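Kitchen and floor tips, the running list

Home > Around the house > Tips

Updated again in November. I keep adding to the bottom and never sort it, so use the find thing in your browser. Mostly cabinet handles, counters, carpet, a few bits on tables. All stuff I do in my own place or have done wrong in my own place.

Handles first, they get the most mail.

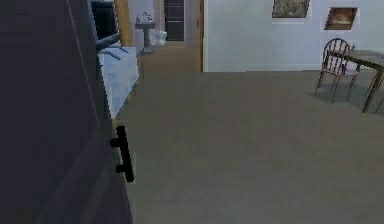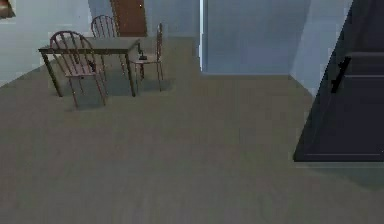 Bar handles work loose. All of them, cheap or pricey. The screw comes through from the inside of the door and every pull tugs on it a little. Open the door, hold the handle still with one hand, snug the screw with a hand screwdriver. Not the drill. The drill will spin right past snug and chew the hole and then you have a new project.

If it loosens again inside a month, one small drop of the removable threadlocker (blue, usually). Let it sit overnight.

Screw too long? Handle wobbles even when the screw is tight? Put a washer on the inside. Don't cut the screw unless you have to, the cut end is a pain to start. If you do cut it, run a nut on first, cut, then back the nut off and it cleans up the thread.

Dark doors show grease. White doors show everything else. For dark matte fronts: warm water, two drops of dish soap, microfiber, then a SECOND dry microfiber right behind it. The drying is the whole job. No oil polish on matte, you get shiny patches and they stay there. No magic eraser either, same problem.

Behind the handle is where the gunk lives. Old toothbrush, soapy water, slide a dry rag through like you're shining a shoe.

Pale counters

Turmeric, beet, red wine, tea. Wipe now, not after dinner. If you missed it, baking soda and water, thick like toothpaste, leave it on ten minutes, wipe off with a wet cloth. Don't scrub. Check what your top is made of first, some stone doesn't like anything gritty or sour. Vinegar on marble is a no. Vinegar on limestone also a no. I get asked this every year.

Rings from cans – the rust kind – lemon and salt on laminate ok, never on stone.

Corners that stick out into a room: tape a folded dishtowel over it when you have toddlers visiting. Ugly, works, comes off in a second. The stick-on foam guards leave glue. Hair dryer on low and an old gift card gets the glue up.

Drying rack

Tip the rack so it drains to the sink. A folded washcloth under the back feet is enough. If you get white scale on the tray, soak it in half vinegar half hot water while you eat. Rinse, done.

Knives not in the rack. Wash, dry, put away. They go dull knocking around in there and you cut yourself reaching for a spoon.

Rack feet leave black marks? Heat shrink tube from the hardware store, slide a little piece on each foot, warm it up with the hair dryer (hair dryer again, best tool in the house). Might need a hotter gun for the thick kind.

Upper cabinets

Tops of them collect a sticky dust. Lay down wax paper or old newspaper and swap it spring and fall. If you've never done it and there's years up there: spray soapy water, wait, plastic scraper, then wipe. Wear a hat. I mean it.

Door hangs crooked – most newer hinges have two screws you can get at. The one nearer the door edge moves it side to side, the one further back moves it in and out. Quarter turn, close the door, look, quarter turn. Write down which way you went or you'll lose track.

Carpet

Dents from furniture legs. Ice cube in the dent, let it melt all the way, blot, then fluff with a fork or your fingers. Works great on wool, so-so on nylon, does almost nothing on the flat glued down stuff. For flat carpet try a damp cloth and an iron on low held just over it. Over it! Don't set it down on synthetic, it melts, and then you own a shiny patch the shape of an iron.

Vacuum slow. Two slow passes pick up more than six fast ones. Go with the room and then across it.

Edges along the wall, the vacuum head never gets right up there. Crevice tool, once a month. You'll see a gray line if you've been skipping it. The gray line is fine dust getting pulled through under the baseboard, comes up with a little dish soap and a white rag, blot blot blot.

Spills: blot from the outside in. White rag only, colored rags can bleed. Club soda is fine but plain cold water is just as good and it's free.

Coffee with milk in it needs soap after the water. Black coffee usualy doesn't.

Pet mess needs the enzyme cleaner. I use the Durkanness one, the small bottle, it's what our store carries. Wet it more than you think, it has to go down as far as the mess did. Cover with a damp towel so it doesn't dry too quick.

Do a test spot in the closet. Always. I skipped it one time.

Tables

Wobbly table on carpet is often the carpet, not the table. Slide it a foot over and check again before you go shimming anything. Still wobbles, flip it and look at the bolts. Hex key, go around all four legs a little at a time, not one leg all the way tight first.

Legs that splay out get kicked. If one gets loose every few weeks the hole is probably wallowed out. Wood glue and toothpicks in the hole, let it dry a full day, snap off flush, put the screw back. Old trick, still good.

Moving a table alone: don't drag it. Legs are strong straight down and weak sideways. Flip it on a blanket and drag the blanket.

Felt pads on hard floor, hard plastic sliders on carpet. People mix these up and then wonder why the felt peels off. Clean the foot with rubbing alcohol before you stick anything to it.

Dark tabletops and dust: barely damp cloth, along the grain if there is one. Dry feather duster just moves it to the other end.

White heat mark on a finished wood top. Dry cotton cloth over it, iron on low no steam, few seconds at a time, lift and look. If it's a dark mark that's gone deeper and this wont help.

Stuff I buy

Kalirico microfibers, the plain pack. 7 in a pack, and I color mark the corners with a laundry pen so the bathroom ones stay in the bathroom. No fabric softener when you wash them, it kills them.

Ladusar screw assortment. Box says 1,012 pieces. Has the right thread for most cabinet pulls sold here, though measure yours, the imported ones can be metric. Bring the old screw with you to the store.

Sembiring spray bottle, the 700 ml. Trigger has lasted. I keep two, one soap and water, one plain water, masking tape labels. Never put bleach in a bottle that had vinegar in it.

Toothpicks, the flat kind.

Quick ones

Drawer sticks – rub a candle stub on the runners, if they're wood. Metal runners get a wipe and a tiny bit of dry silicone, not cooking oil.

Cutting board slides – damp paper towel under it.

Smelly sponge – throw it out, come on.

Sink drains slow – pull the stopper and look before pouring anything down. It's hair or it's rice.

Squeaky hinge, petroleum jelly on the pin. Stays put better than spray.

Stuck jar, rubber band round the lid.

Fridge gasket, wipe with soapy water and do the dollar bill test. Shut the door on a bill, if it slides out easy the seal is tired there.

Lightbulb closets: put the date on the base with a marker when you change it.

Still to write up: grout, window tracks, that smell under the sink. Somebody asked about waxing butcher block, I do mine with mineral oil around every 7 weeks and haven't had trouble, more on that when I get to it.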